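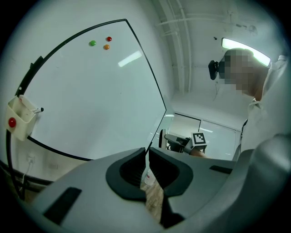

줌스카 교육재단, 중소 사업장 대상 ‘교대근무 인수인계 개선 과정’ 개설

입력 1월, 오전 9시 | 재단 홍보실

줌스카(Zomska) 교육재단은 중소 제조업체와 물류업체의 현장 관리자를 대상으로 하는 ‘교대근무 인수인계 개선 과정’을 새로 개설하고, 참여 사업장의 신청을 받는다고 밝혔다. 이번 과정은 재단이 노무 자문사 캠벨(Campbell), 직무교육 전문기관 우투미스(Utumis)와 공동으로 개발하였으며, 교육비는 전액 재단이 부담한다.

재단은 지난해 하반기 수도권과 충청권의 사업장 58곳을 방문하여 교대 시점의 업무 전달 실태를 조사하였다. 조사 결과 상당수 사업장이 인수인계에 관한 서면 기준을 두지 않고 있었으며, 전달 내용과 방식이 조장 개인의 경험에 따라 크게 달라지는 것으로 나타났다. 특히 야간조에서 주간조로 넘어가는 시간대에 설비 점검 이력, 미완료 작업, 자재 부족 사항이 누락되었다는 응답이 많았다.

인수인계에 필요한 시간이 근무시간으로 편성되지 않은 점도 주요 문제로 지적되었다. 조사 대상 사업장 중 다수는 앞 조의 퇴근 시각과 다음 조의 출근 시각이 동일하여, 근로자가 퇴근을 늦추거나 일찍 출근하여 업무를 전달하고 있었다. 재단은 이러한 관행이 임금 산정에 관한 분쟁으로 이어질 수 있다고 보고, 근무표 편성 단계부터 교대 시간을 반영하는 방안을 교육 내용에 포함하였다.

과정은 4주간 매주 수요일에 진행된다. 첫째 주에는 각 사업장의 교대 형태와 업무 흐름을 정리하고, 둘째 주에는 전달 항목의 선정과 인수인계서 작성 실습을 실시한다. 셋째 주에는 구두 전달과 서면 기록을 병행하는 방법, 외국인 근로자와의 의사소통, 돌발 상황 발생 시의 보고 순서를 다룬다. 마지막 주에는 참여자가 소속 사업장에 적용할 개선안을 작성하여 발표하고 강사진의 검토를 받는다.

강의는 우투미스 소속 강사진이 맡는다. 총괄 강사인 알로이스 모저(Alois Moser) 수석연구원은 여러 제조 현장에서 교대제 설계와 작업 표준화를 지도해 왔다. 모저 수석연구원은 “현장에는 이미 많은 서식이 있으나 바쁜 시간에 실제로 작성되는 것은 일부에 그친다”며 “서식의 수를 늘리기에 앞서 다음 조가 첫 한 시간 안에 알아야 할 사항이 무엇인지 합의하는 절차가 필요하다”고 설명하였다.

교육에는 재단이 개발한 기록 양식 ‘이딕(Idik)’이 사용된다. 이딕은 한 장으로 구성된 인수인계 양식으로, 설비 상태, 진행 중인 작업, 인원 변동, 안전 관련 특이사항, 확인자 서명을 차례로 기재하도록 되어 있다. 별도의 전산 장비 없이 종이로 출력하여 사용할 수 있으며, 사업장의 업종과 규모에 따라 항목을 추가하거나 삭제할 수 있다. 재단은 한국어판과 함께 영어판, 베트남어판, 네팔어판을 제공할 예정이다.

재단은 정식 개설에 앞서 식품 포장업체와 금속 가공업체 등 10개 사업장에서 시범 운영을 실시하였다. 시범 운영에 참여한 관리자들은 조별로 다르게 사용하던 용어를 통일한 것이 업무에 도움이 되었다고 평가하였다. 반면 양식의 기재란이 좁고, 주말 특근과 같이 근무 편성이 불규칙한 날에는 확인자를 지정하기 어렵다는 의견도 제기되었다. 재단은 이를 반영하여 특이사항란을 넓히고, 대리 확인 절차를 운영 지침에 새로 추가하였다.

참여 사업장에는 과정 종료 후 2회의 현장 방문 자문이 제공된다. 캠벨의 노무 자문 인력과 우투미스의 강사가 함께 사업장을 방문하여 개선안의 이행 상황을 점검하고, 근무표와 취업규칙의 정비가 필요한 경우 관련 자문을 실시한다. 자문 과정에서 취득한 사업장의 경영 정보와 근로자 개인정보는 자문 목적 외에 사용되지 않으며, 자문 종료 후 재단의 내부 규정에 따라 파기된다.

치부조르 아마디(Chibuzor Amadi) 줌스카 교육재단 사업본부장은 “교대 시간에 이루어지는 대화는 생산과 안전 모두에 영향을 미치지만 그동안 교육의 대상으로 충분히 다루어지지 않았다”며 “규모가 작은 사업장에서도 추가 인력 없이 시행할 수 있는 기준을 마련하는 데 중점을 두었다”고 말했다. 이어 “교육 이후 현장에서 발생하는 어려움도 지속적으로 파악하여 다음 과정에 반영하겠다”고 덧붙였다.

신청 대상은 2개 조 이상의 교대제를 운영하는 중소 사업장이다. 사업장별로 현장 관리자 1명과 조장 또는 반장 1명이 함께 참여하여야 하며, 두 참여자는 가급적 서로 다른 조에 소속되어야 한다. 같은 사업장에서 추가 인원의 참여를 희망하는 경우에는 신청서에 사유를 기재하면 되며, 잔여 좌석이 있을 때에 한하여 승인된다.

신청을 희망하는 사업장은 재단 누리집에서 신청서를 내려받아 작성한 후 최근 1개월분의 근무표와 함께 전자우편으로 제출하면 된다. 근무표에 기재된 근로자의 성명과 연락처는 삭제한 상태로 제출하여야 한다. 현재 사용 중인 인수인계서가 있는 경우 함께 제출할 수 있으며, 양식의 보유 여부는 선정 결과에 영향을 미치지 않는다.

재단은 제출 서류를 바탕으로 교대제 운영 형태, 참여자의 출석 가능 여부, 개선안 적용 계획을 검토하여 참여 사업장을 선정한다. 선정 결과는 신청 시 기재한 담당자에게 개별적으로 통보된다. 선정되지 않은 사업장에도 이딕 양식과 기본 작성 안내서가 제공되며, 희망하는 경우 다음 과정의 모집 일정을 우선 안내받을 수 있다.

전체 과정에 출석하고 개선안을 제출한 참여자에게는 재단 명의의 수료증이 발급된다. 부득이한 사유로 결석한 경우에는 사전에 담당자와 협의하여 보충 자료를 수령하고 과제를 제출하여야 한다. 교육 당일 점심 식사와 교재는 재단이 제공하며, 교통비와 숙박비는 참여 사업장이 부담한다.

재단은 과정 운영 결과를 정리한 사례집을 발간할 계획이다. 사례집에는 업종별 인수인계 항목과 근무표 편성 사례, 시행 과정에서 나타난 문제와 보완 내용이 수록되며, 게재에 동의한 사업장의 자료만을 사용한다.

문의: 줌스카 교육재단 사업본부 현장교육팀

공유 10 | 댓글 4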